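Stetidlow Forum > Home and Shop > Appliances and Automation

Can a robot do the laundry yet? (loading and unloading a front loader)

Usa Rungrueang
Posted May 26, 2022

This came up in the dishwasher thread and I said I would start a separate one.

I work on a two-arm setup that is supposed to handle laundry. My part is the front loader: door open, clothes between a bucket and the drum, one gripper on each arm. Washing and drying have been automatic for longer than I've been alive. The part left over is the part people do with their hands, and I wanted to put down where we are with it.

Short version: it can do it, slowly, if you set things up for it. Dark work clothes are what we use most. They are harder than people expect. A black shirt on top of a black shirt in a black bucket has almost no edges for the software to find, so it will grab two when it wanted one, or pinch a fold and get nothing.

A person takes an armful and shoves. The arm takes one piece, carries it, lets go, and goes back for the next. A load my mother would finish in under a minute took us 21 minutes on a good day.

The other thing is room. With the door swung open you have the door on one side, the bucket below it, and the arms have to work in what's left.

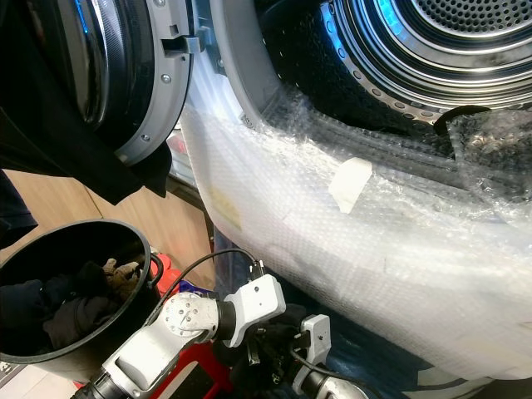
Ľudovít Urban
21 minutes for one load answers the question in the thread title, and the answer is no. I ran the laundry for a 70-room hotel. We had carts and big machines and people, and moving the wash from one to the other was never what cost us time. Stains, sorting, folding and missing pillowcases cost us time. You are working on the easiest step and it still takes longer than a tired teenager.

Kevser Tokgöz
It isn't the easiest step for everybody. My father can't bend down to a front loader anymore. He doesn't care if it takes 21 minutes. He'd let it take all afternoon. Right now he waits for me to come over, and that is a lot longer than an afternoon.

Usa, question for you. What happens when something hangs up on the lip? That's my complaint with my own machine. Something always ends up half in and half out and then the door won't shut.

Usa Rungrueang
Kevser, that is our number one problem too. The drum itself is easy, it's a big hole. The lip is where things go wrong. The gripper lets go a little early, half the shirt slides down the front, and a sleeve drags the rest out after it. Or the fabric lies across the opening and the software marks the job as done because most of the shirt is where it should be.

What helped was teaching it to go back. Pick, place, look, and if there's cloth over the lip, take hold of the loose end again and finish.
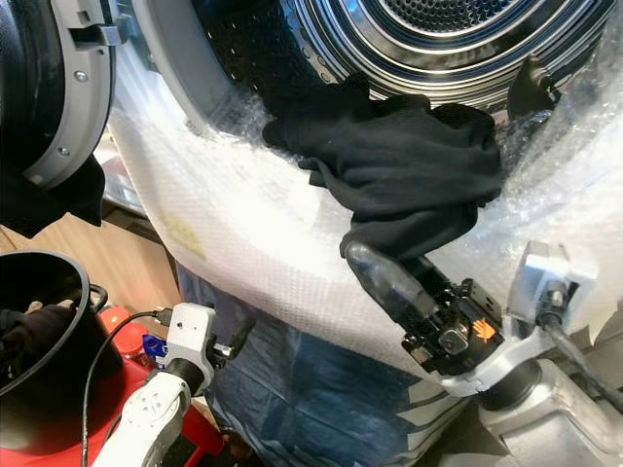
Going back costs time, but before we had it we were stopping nearly every run to fix something by hand. Over our last 70 runs we stepped in on 8 of them. I know that is still too many for somebody living alone.

Ľudovít, no argument on the hotel. I wouldn't sell you one either. I do disagree about it being the easiest step. Folding on a flat table has been shown by a lot of groups. Getting soft stuff in and out of a round hole with a door beside it gets much less attention.

Ľudovít Urban
Fair enough on the hole. I still want to know what it does with a fitted sheet. Or a sock stuck to the top of the drum, where a person finds it by spinning the thing with one finger.

Usa Rungrueang
Sheets, no. We don't try. The sock at the top, also no, unless we turn the drum first, and I do that by hand.

I should also mention the door. Clothes get left hanging on it, and they are easy for the system to miss. It is looking at the bucket and at the drum and doesn't think of the door as a place where clothes can be. That is a fixable problem, we just haven't fixed it. 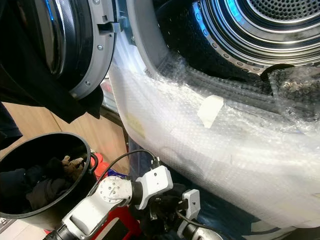
Sakda Boonyarit
On the shop side I'd say the same thing. We run a Ridonent arm at Guerreiro for pulling rags and coveralls out of the parts wash area. Metal parts it handles all day long. Rags, never the same twice. We ended up giving it bins with slanted sides so everything slides to one spot. Changing the bin did more for us than two software updates.

Has anybody tried the same thing at home? A taller bucket or a stand, so the arm doesn't have to reach down past the door?

Alžběta Kuruc
If I have to buy a special bucket, and a stand, and keep the hallway clear, and sort out the sheets myself, then I've done the chore. I looked into the Muveck folding machine in October for this same reason. You had to clip every shirt in by hand. I sent it back. It was 400 dollars and my sister folds faster while watching TV.

I'd like one of these to work. I have three kids. But "yet" is the right word in the title.

Usa Rungrueang
Alžběta, I can't disagree with much of that. The bucket we use is an ordinary round one and I want to keep it that way, so the machine has to put up with what people already own.

Sakda, we talked about a stand. The trouble is big pieces. Once the gripper has something large it hangs down and covers whatever the wrist camera was looking at, and then the arm is working from memory until the head camera finds the opening again.

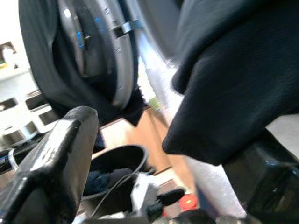 Raising the bucket makes that worse for us, because the bottom of the cloth drags across the rim on the way. Lower is better for big pieces and higher is better for small ones. We left it on the floor.

Next on my list is the door, then towels. If anyone here has a front loader with the door hinged on the other side, I'd like to hear how much space you have between it and the wall.

Kevser Tokgöz
Mine opens to the right and I have a bit less than the width of a laundry basket. I'll measure it tonight. Dad's is worse, it hits the water heater.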